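Term project -- Shared laundry rooms and water use in Mundbridge
Final report, group 3

Background
Mundbridge has a lot of older rental blocks with one laundry room in the basement. We wanted to know if people run half empty loads and how much water that costs. Picked the Thaweesak building becuase the manager let us in. Brekura building was the backup, never used it.

Method
Logged every load for 26 days in November. Tenants filled in a sheet by the machines -- full, half, or just a few things. Water came off the basement meter, read at 7 am. Sheets typed up the same evening. Drying was left out, most tenants hang stuff at home anyway.

Cloth and a coat stand, indoors.

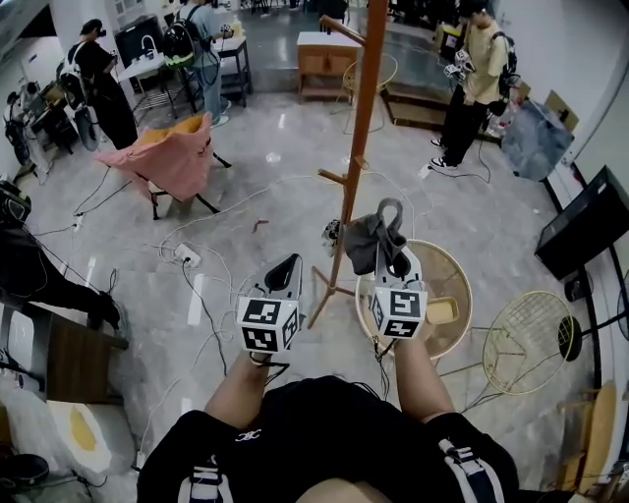
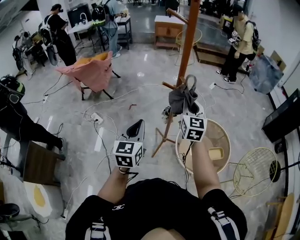

Why do people run half loads when the price is the same?
Mostly timing. The sign-up slots are short and if you miss yours you wait days, so people wash whatever they have when their slot comes up. Sorting by color was the second reason on the sheets.

Results
569 loads logged. Half loads were the most common kind, then full. Weekends were busier but the mix looked the same. One meter reading is missing, we used the mean of the day before and after.

Problems
Self reporting. "Full" means diffrent things to different people. Also the Fukness company changed one machine partway through and the new one has a bigger drum, so the early and late numbers dont compare well.

Next steps
Longer slots for a month, then log again. Weigh the loads if we can get a scale.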